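Right arm faults on gripper overcurrent when dropping cable bundles in a bin

Posted in: Manipulation / Two-arm cells
Tags: gripper, overcurrent, cables, tray, fault recovery

rulterlow_cell2

Two-arm table cell, parallel grippers, Zimley controller on both arms. The task is sorting tied cable bundles into a plastic bin. The left arm runs clean. The right arm trips a gripper overcurrent fault on the release move, and when it trips the jaw holds its last position and the arm stops wherever it is.

What I have so far:

Out of 600 cycles the right arm faulted 52 times. The left arm had none.
The fault log gives joint 7 (jaw) only. No other joint is near its limit.
It happens more with bundles that have loose strands than with the flat ones.
Swapping the jaw motor made no difference.
The current limit is at the default. Raising it hides the fault on some cycles, but I do not want to leave it there.

The second problem is what happens after. On reset the arm goes straight to home from its stopped position. Twice now it has pulled a cable across the table on the way, once with the bin attached. Two fixed-camera table views below.
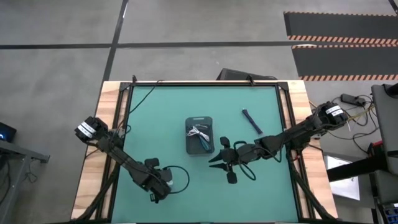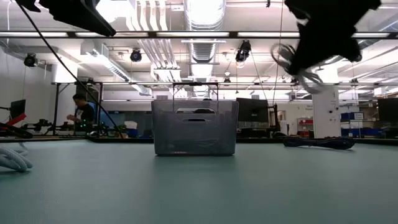 Photos: Rulterlow cell log. Reuse with credit.

The bin stays near the middle of the table. Bundles start on the table surface on either side of it. Is this a jaw tuning problem or a path problem? And is there a way to make reset do something other than a straight move home?

Oltmanns

Two separate faults, so treat them separately.

Overcurrent: check what the jaw is doing at the moment it trips. With a parallel jaw the usual cause is a strand caught between the back of the finger and the gripper body. On open, the finger drives into the strand, current climbs, and the controller trips. That would fit your loose-strand bundles and would also explain why a new motor changed nothing. Plot jaw position against current for one faulted cycle. If position stalls before full open, it is a caught strand. If it reaches full open and then trips, your open target is past the mechanical stop and needs to come back by 2 mm.

Also compare the open target on both arms. If the right arm was calibrated with different fingers fitted, the offset will be wrong and the left arm will never show it.

For release, do not command full open in one step. Open to 60 percent, lift slowly, then open the rest of the way once clear of the rim. Look at the cable loops at the wrist too. A work cable and a gripper lead can hook each other, and the log will not tell you.

Reset: on the Zimley the straight move home is only the default. Set the recovery mode to hold, then write a short recovery routine: hold, operator confirm, open jaw, vertical lift, home. Leave the confirm step in. Someone has to look at the jaw before the arm moves. Anyone clearing a strand by hand should do it with both arms disabled - a stopped arm in a fault state is still powered.

clarkum_bench

had the same thing, we just turned the limit up and it went away. might be different on yours

Oltmanns

Turning the limit up does not remove the strand. It pulls harder on it, and the next thing to give is the finger mount or the cable. I would put it back to default before running the test above.

rulterlow_cell2

Plotted three faulted cycles. Position stalls before full open on all of them, so caught strand. The open targets match on both arms. Limit is back at default and recovery mode is set to hold. Staged release goes in tonight and I will post the count after the next full run.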